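Foltholm open day, November – robot bagging demo

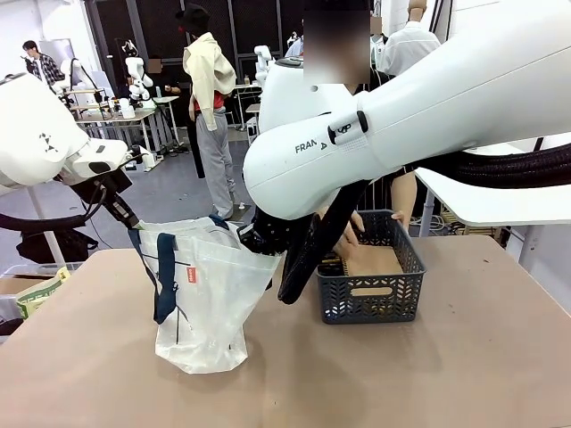 Page 1 of 5

podska_pete wrote:
Went round the Foltholm open day and spent most of it at the two-arm table. Left gripper had the see-through plastic bag by its top edge, right gripper had the dark spotty fabric one with the long strap. Grey basket next to them on the table. The arms are white Frankas. I stayed 30 minutes and would have stayed longer, but the room was packed by eleven.

Brorumach wrote:
Was that the one Hui-mei Chung was running? I got there at two and she was taking questions by then. She said bags are the hard bit as they never hang the same way twice.

podska_pete wrote:
Yes, her table. I asked what happens with a bag it has not met before and she said it depends on the handles.

gantry_sue wrote:
I'll be the one to say it. You can see somebody's hands on that basket in the picture, one of them right down inside. If a person has to be at the table it isn't automation, it's a very dear pair of tongs.

Brorumach wrote:
Bit harsh. It's a lab, not a shop floor. Our cell at work had someone next to it for 251 shifts before it was signed off.

gantry_sue wrote:
And did you invite the public in to watch it? My complaint is with the leaflet, which said "packing line of the future". Call it research and I've no quarrel.

podska_pete wrote:
The leaflet was daft, I agree. The talk was a lot more careful than that. She gave a success figure for boxes and wouldn't give one for soft bags.

fung_fan wrote:
Does anyone know what they do about the hoses? Those thick black ones on the arms look like they'd snag on a strap sooner or later. We had no end of bother with ours on the Fung rig and ended up clipping them every few inches.

Brorumach wrote:
Didn't ask. There's a strap round the right arm in Pete's picture, so maybe that's what it is for. I wouldn't put money on it.

gantry_sue wrote:
Was it worth the train fare? I'm 100 miles off.

podska_pete wrote:
For the one table, probably not. There were other robots set up round the room though, and I only looked at two of them properly. Parking was £5 if you'd rather drive.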